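4. Permit rulings and the share prices of single-project developers

4.1 What counts as a ruling

A company with one undeveloped deposit and no revenue is priced mostly on whether the mine will be built. Investors in such a company watch the metal price, the cash balance and the permit file, and of these the permit file produces the largest one-day moves. This section looks at how those moves unfold once a permitting agency has decided something, and at what happens when the decision is later sent back, appealed or reopened.

We use the word "ruling" for any written decision by a permitting body that changes the legal status of an application. A letter asking for more data on groundwater is not a ruling, even though the market may treat it as bad news. A denial is a ruling. So is a decision on appeal that returns the application to the office that denied it, although the application is then back where it started and the company still has no permit. The last group causes the most trouble in coding, and we return to it in 4.3.

The sample is made up of 52 rulings on projects held by listed developers with no producing mine at the time. We left out companies that had sold a royalty or stream on the project in the same quarter, as the price then reflects two events at once. We also left out rulings issued while trading in the shares was halted for some other reason.

For each ruling we recorded the closing price on the last day before the decision became public, the close on the day itself, and the close on each of the next 20 trading days. Returns are measured against a basket of developers in the same metal. Where a company traded on two exchanges we used the one with the higher volume over the preceding year.

4.2 The first day and the month after

Denials are followed by sharp falls on the first day in nearly every case. The size of the fall depends heavily on whether the market had been warned. Trasen had told shareholders in two consecutive quarterly reports that its tailings plan was under review, and by the time the denial came out the shares had already lost much of their value. The first-day drop was modest. Delaunay had given no such warning. Its management had spoken of a decision "on schedule" a few weeks earlier, and the shares opened far below the previous close and kept falling through the afternoon.

What the two companies have in common is the month that followed. In both cases part of the loss was recovered within the 20-day window with no new filing from the company and no statement from the agency. We see the same partial recovery in most of the denials in the sample. Two explanations fit. One is forced selling: funds whose rules do not allow them to hold a company without a path to a permit have to sell quickly, and the price comes back a little when they are done. The other is that buyers begin to assign some value to an appeal. Our data cannot separate the two cleanly. Volume is highest on days one and two and then falls away, which favors the first, but the recovery continues after volume has returned to normal.

Approvals look different. The first-day gain is smaller than the first-day loss on a denial, and in several cases it is gone by the end of the window. Much of this comes from financing. A developer that has just received a permit needs money, and holders know an offering is likely. Lotum announced a share sale five days after its main permit was granted, at a discount, and the stock closed the month below its level before the approval. Developers that already had construction money in place kept more of the gain.

4.3 Rulings that undo earlier rulings

Eleven months after the original denial, the application for the Flastari deposit was returned to the office that had refused it, with instructions to look again at the road corridor and the wetland survey. Headlines that morning described the mine as revived. The share price rose by about 300 percent between the open and the early afternoon, then gave back more than half of that before the close. By the end of the following week it was only moderately above where it had started.

A return of this kind does not grant anything. The reviewing body may find that the first office left something out of its reasoning, and the first office may then write a longer decision that reaches the same result. The text of the Flastari ruling said this in plain terms on its second page. The early trading suggests that many buyers had not read that far, or were trading on the assumption that others had not.

We coded these rulings in two ways and report both. Under the first coding, a return is treated as favorable, which matches how the price moves on the day. Under the second it is treated as neutral, which matches the legal position. The choice has little effect on the results for the first day. It has a large effect on the results for the full window, where the favorable coding makes good news look far less durable than it is for ordinary approvals. Readers who compare our figures with other work should check which coding was used there — the practice differs and is often left unstated.

Company statements were of limited help. Developers tend to describe a return as a win and a denial as a step in a longer process. Both descriptions can be defended, and neither tells a shareholder how much cash will be spent before the next decision. For that, the quarterly cash flow statement is a better source. In the cases we followed to the end, the number of shares outstanding grew with each round of review, so that an investor who was right about the permit could still own a much smaller part of the mine by the time it was issued.

4.4 Limits

The sample is small and leans toward copper and gold projects. Companies that were delisted after a denial drop out before the window closes, which makes the average recovery look better than it was. We have kept them in the first-day figures only.

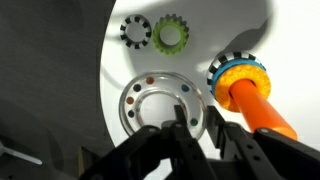 Figure 4. Ruling history and share price are kept as separate records for each developer in the sample and are joined only at the announcement date. A ruling history is a run of decisions for and against the applicant, and over a long review these can follow one another much as the black and white segments do around the checkered ring. The match is a loose one: the segments alternate all the way around, while most of the histories we coded contain two or more decisions in a row on the same side.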